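**Dark clothes fading after a few washes?**

**tundmont_gal:** My black stuff goes kinda gray by January every year. I wash cold, inside out, 14 loads a month – help!
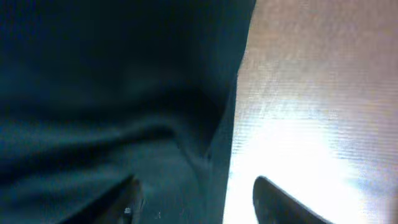
Also tried vinegar, no luck. Is it the dryer?

**Jovura50:** Totally the dryer. Mine hang dry now and still look new.

**brinden_b:** Disagree – it's the detergent. I use half the cap and tumble everything on low.

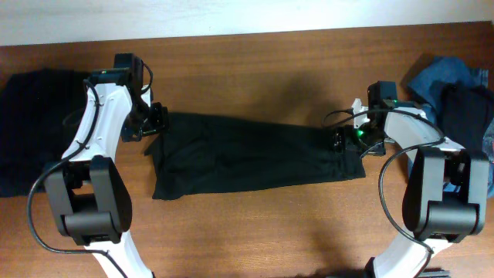
*black one, flat on the table*

**Jovura50:** Low heat still wears them out, sorry!

**tundmont_gal:** Ok, trying half a cap first.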